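Fake flowers in a small vase - how do you stop them looking sad?

Started by mossy_kettle, 16 August 2025

mossy_kettle
Right, I need opinions before I chuck the lot. I've got a dark grey round table in the back room and I've been trying to get one cheerful thing in the middle of it. I bought a bunch of artificial flowers in June, reds and corals mostly, plus loads of little yellow daisy things, and they've looked wrong in every pot I own. They flop outwards and you can see straight down into the vase.

My sister reckons the mat underneath is the problem. I reckon my sister should mind her own table. 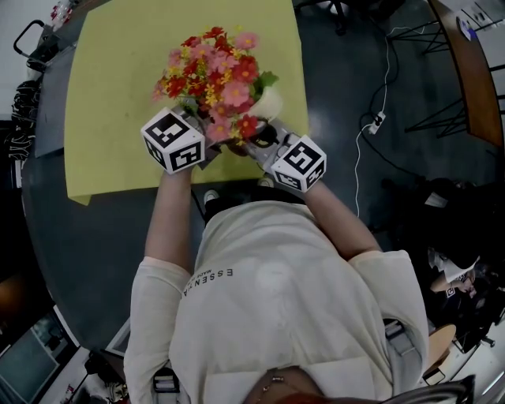
Flowers on the lime mat. Be kind!

I do like the yellow with the yellow. But I keep walking past and fiddling with it, so something's obviously bugging me. Would you go for a taller vase, fewer flowers or a different mat?

tansy82
Oh I love that! Keep the mat. A dark table eats colour and you need something loud under there. What I'd do is pull out a few of the pinky ones and leave the red, then poke the daisies in last so they sit a bit higher than everything else.

And bend the stems, properly bend them. They come out of the packet dead straight and most people leave them like that.

Gruffalump
Sorry, I'm with the sister. Lime and coral are fighting each other. I'd have a plain cream mat, or none at all, and let the table do its job. Also that mat's a big rectangle on a round table, which would drive me up the wall. The edge is curling near one corner too.

mossy_kettle
The curling is because it lived rolled up in a cupboard. I've tried books on it.

Gruffalump
Warm iron through a tea towel, if it's fabric. If it's plastic please don't do that and then blame me.

Ngaio Ellery
I did table flowers for a village hall for years, real and fake, and the vase is nearly always too light. Put gravel or dry rice in the bottom, about a third of the way up, then push the stems into it and they'll stay where you point them. I used to buy Walczak pebbles but any old gravel from the garden centre is fine if you rinse it.

Is that white paper or cloth sticking out on the right of the bunch? I'd take it off or tuck it right down. Once it's gone you can spread the greenery round to hide the rim.

tansy82
Rice gets weevils! Ask me how I know.

Ngaio Ellery
Mine never did, but gravel then, to keep the peace.

pip_in_the_loft
Slightly off topic but does anyone dust theirs? I had a bunch on the landing that went from red to a sort of brown and I thought they'd faded. It was dust. I swished them in the sink with washing-up liquid and hung them over the bath - good as new, apart from one head that came off.

Gruffalump
Hairdryer on cold does it. Takes me 12 minutes for the whole windowsill.

mossy_kettle
OK, so: gravel, bend the stems, lose the white wrap, daisies up top. The mat stays for now (sorry Gruffalump) but I'll try it without for a day or two and see if I stop fiddling.

Does anyone know if a Gruteck vase is worth the money? There's a squat one I like but it's a lot for something that'll be holding plastic.

tansy82
Charity shop first, always. Take one of your flowers in your bag so you can check the height. You'll get a funny look at the till but it works.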